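Hand-held gripper jaws not closing square, pads slipping on thin knit

Posted by hallance_bench
Category: Grippers and end tools

Hi all. Running a pair of hand-held grippers at a bench in Farkthorpe, black linkage type with the flat finger pads. Job is socks. Grey ankle socks, fine knit, laid flat on a wood table, one gripper at each end. Was fine till February, now the left-hand unit grabs the toe and one pad gets there before the other, so the fabric just slides out. 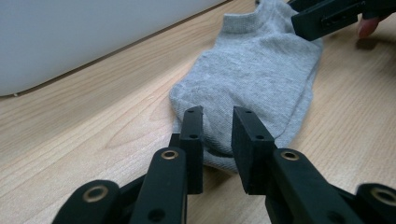

Swapped the pads side for side, no change. Checked the screws. The other unit is good, same age, same socks. Is it the pads or the linkage? Dont want to pull the whole thing down on a Wednesday if I can help it, we've got 595 pairs to get through.

Arsen Stetsiuk
Linkage, nearly for sure. If it was the pads the fault would of moved when you swapped them. Look at the pivots, specifically the brass grommets on the arms. One wears oval and that side goes lazy.

Open the jaws fully, hold one arm still, wiggle the other. Then the other way round. Any play you can feel is too much. Compare with your good unit, same wiggle.

To change one: pin out, press the old grommet out from the back, clean the hole, new one in square. No grease on the outside of it. Dry lube on the pin only. Work the jaws open and shut 45 times before you tighten up for good.

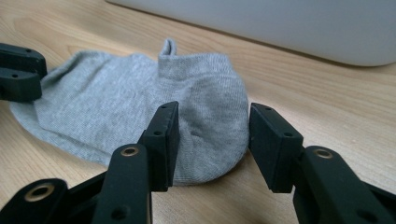
Also don't judge it on the toe only. Try the heel, where the knit is bunched up and there's more to grab. Grabs the heel fine but drops the toe = small misalignment, grommet will fix it. Drops both, check the arm itself isn't bent. Lay it on something flat. We did 6 arms at Girska last winter and two were bent, somebody had been leaning on them.

kostiuk_spares
we stock the grommet kit, part 492. measure your pin first tho, there's an older size

tableleg
Had the same, wiped the pads with a damp cloth and it went away. Lint. Worth a go before you start pulling pins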